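FOOD PREPARATION 243: KITCHEN LAYOUT AND WORK SURFACES
Handout 4, Work Zones on a Single Counter
Instructor: Fereshteh Golestani
Vadmont Extension Program

Reading before the next session: Verstraete course pack, chapter on counter planning. The tables on storage heights may be skipped.

1. Terms

Landing area: the stretch of counter where items are set down on the way in or out of storage.
Cutting area: the part of the counter given to the board, plus the clearance on each side of it.
Holding area: space for plates, cups and closed containers that are ready for use.
Back row: the strip along the wall, normally taken by appliances.

2. Counter length

The practice kitchen has 2,931 mm of usable counter. A continuous run of 800 mm is reserved for cutting. Measure it from the edge of the sink, not from the center of the bowl. Students working on the short counter have 809 mm in total and should clear the landing area before they begin.

3. Boards

A board with a juice groove is placed groove side up for fruit and cooked meat. For dry work such as bread, either side will do. Put a damp cloth under any board that slides. A board turned at an angle to the counter edge takes up more depth than one set square, and the difference has to come out of the back row or the holding area.

4. Holding area

Plates stay to one side of the board and closed containers to the other. Dry goods such as croutons remain under a lid until plating. Boxes and outer packaging belong in the landing area only. A tall box at the front edge blocks both reach and view.

Play food is used in place of fresh produce in the layout exercises. Return it to the Zesasberg bin at the end of the session.

Figure 1. Counter with bamboo board, toy fruit on a blue plate, and lidded container of croutons or small toasted snack pieces.
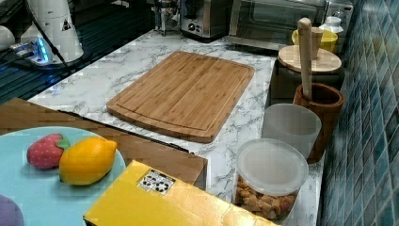
5. Exercise

Draw Figure 1 in plan view. Mark the cutting area and the holding area, and shade any surface that could serve as a landing area. Then draw a second plan with the board set square to the counter. List each item you moved.

Use the Vellitz grid sheets. Both plans go on one sheet, with your name on the back.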